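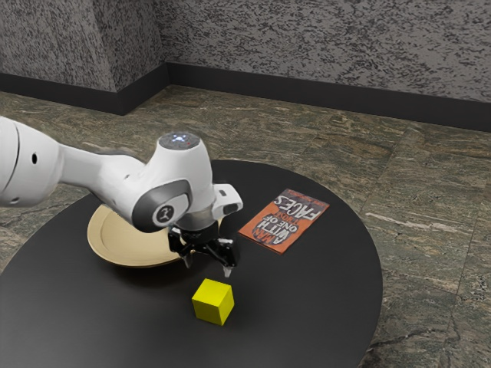
## 4. Running the table task in the simulator

Complete Section 3 before you start. Each team in the Adthorpe robotics club works from its own copy of the task file.

1. Open the Zotport launcher and load the file `table_task`.
2. Set the random seed to 2534. All teams use this seed for practice runs.
3. Check that the plate, the yellow cube and the book are on the table. If an object is missing, reload the file.
4. Send the arm to its start pose and open the gripper fully.
5. Lower the gripper in steps of 20 mm. Stop when the fingertips are level with the middle of the cube.
6. Close the gripper, wait 2 seconds, then lift.
7. Move to the plate and release the cube inside the rim.
8. Save the log under your team name.

**Note:** A run ends after 300 seconds. Time spent paused is not counted.

**Note:** The book is an obstacle. Contact with it is written to the log and costs points in the November round.

**Caution:** Do not drive the fingers into the tabletop. The solver can become unstable, and the run must then be restarted from step 1.

Send damaged task files to Judite Vilela. Grip force settings are in Section 5.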